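Chapter 7
When the Grip Fails: Faults in Hand-Held Gripper Work

Learning aims
After studying this chapter, the reader should be able to describe the common ways in which a gripper loses an object, tell a slip from a tracking fault, and write a fault report that another person can use.

In January, staff at the Iltov workshop reviewed 361 recordings of household tasks made with hand-held grippers. More than 100 had to be set aside. The review, led by Ruba Abu Hammour and Florian Ammann, found that few of these losses came from broken parts. Most came from small faults that had passed without notice at the time - a worn fingertip, a marker turned away from the camera, a cable lying across the place where the operator stood.

Bathroom tasks gave the most trouble. Brushes and cups are light, their handles are narrow, and a hard counter leaves little room for error when an object is dropped. A marker cube on each gripper allows its position to be worked out later, but only while the printed faces remain in view.
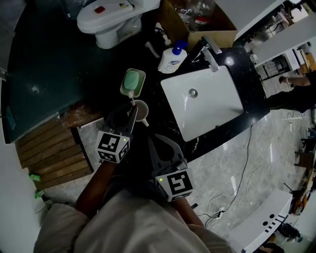 What should an operator do first when an object slips from the fingers?
The operator should stop, keep both grippers still and note the time. Picking the object up at once hides the point at which the grip was lost, and makes the fault harder to study.

A slip and a tracking fault can look alike in the finished record. In a slip, the gripper's path is smooth and the object leaves it. In a tracking fault, the path itself jumps, although the object may have been held firmly throughout. Section 7.1 sets out the checks by which the two are told apart, and Section 7.2 deals with cables, mains power and water in the work area.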